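Week 8 handout: Who pours the water now?
Work and Automation, taught by Chiyo Tsuchiya

Hi all. I promised you something less gloomy than last week's reading, so we're doing water. Pouring it, holding it, carrying it around. I know! But it's the task I keep coming back to, mostly because of my time at Kedelent, where I sat in on the guest services crew for 3 months and wrote down everything people said about the machines (and a fair bit they said about lunch).

Look at how ordinary the job is. One bottle, one cup, two hands. Any of you could do it half asleep.

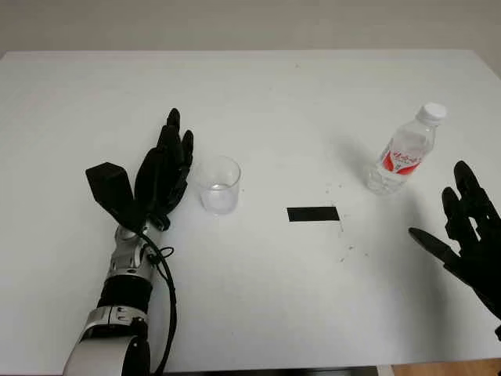
Fig. 1. Tabletop task: a cup with a little water in it, a bottle, and a hand on either side.

Now ask who owned that job before. At Kedelent it was Garba Usman, and it was maybe a tenth of his day. The rest was talking to guests, noticing who looked lost, fixing the blinds. When management drew up the plan they wrote down "beverage service" and left the rest off the page, so when the beverage part went, his hours got cut as if the whole lot had gone with it. Keep that in your notes under "task versus job," please, it'll come up again when we get to the Postonstead warehouse.

Then there's the question of what the people do next. Garba's coworker Sota Kikuchi moved over to watching the grippers, and I asked him what he'd learned. "Bottles," he said. Where to hold one, how thin the plastic is, how it creases around the label. He'd handled bottles for years and never had to put any of it into words! Polanyi is good on this (chapter 1 in your packet), but Sota's version is shorter.
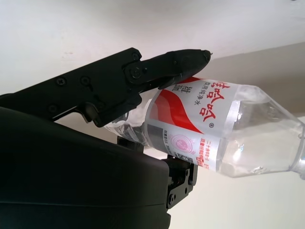

For discussion

Come with a few lines on each of these. Messy is fine.

1. Sota's pay stayed the same when his work changed. Should it have? Who at Kedelent would you ask?

2. Shinji Kaneko, the shift lead, told me he missed the noise of a full crew. Is that something a company should plan for, and how would you even bring it up in a meeting?

3. Think of the bottles lying on their sides at any workplace you know. Whose job is picking them up? Is it in anyone's job description?

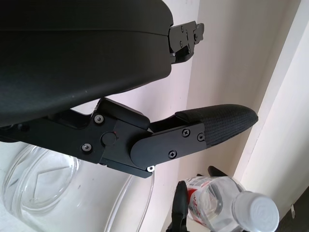 Fig. 2. Gripper finger with its textured pad; bottle at lower right.

Reading for next time is the Matsuda chapter, up to page 19. Skip the appendix unless you like tables. Kenta Kobori is leading the first half, so be nice to him, and send him your questions by 8 the evening before.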